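Home | Features | Homes | Shopping | Subscribe
Print this page | E-mail this story

One Vase, No Flowers
By Ingeborg Schnyder
Last updated: 02/09/2018

I went to the Sumari flea market for a lamp and came home with a vase — story of my life.

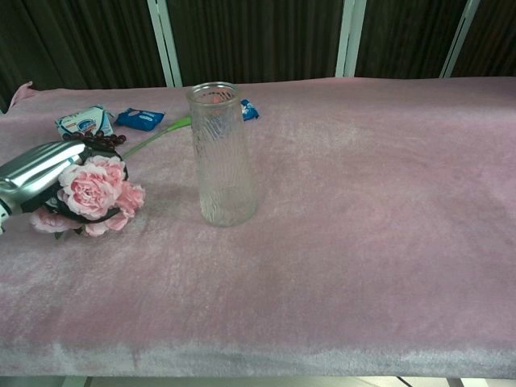
Clear glass with a swirled relief, on pink plush.

I'd walked past 30 tables by then, and my feet hurt. What got me was the shape, narrow at the lip (with a little flare!) and widening all the way down, so it looks planted wherever you put it. And those wavy ridges! Run a thumb down them and you'll see why I couldn't leave it there.

My friend Jonas Brunner thinks textured glass belongs at his grandmother's. He has 200 plain tumblers and I don't take his advice.

I've tried it on bare wood and on white linen, and both were fine, but I love it best on something soft and colored. Clear glass borrows whatever is behind it, and ridges bend it all a bit. Pink plush with dark brown pleats in back? I'd never have picked that pair for my living room, and now I'm pricing curtains.

As for flowers, I keep meaning to buy some. Three tall stems would do it, maybe delphiniums.

Print | E-mail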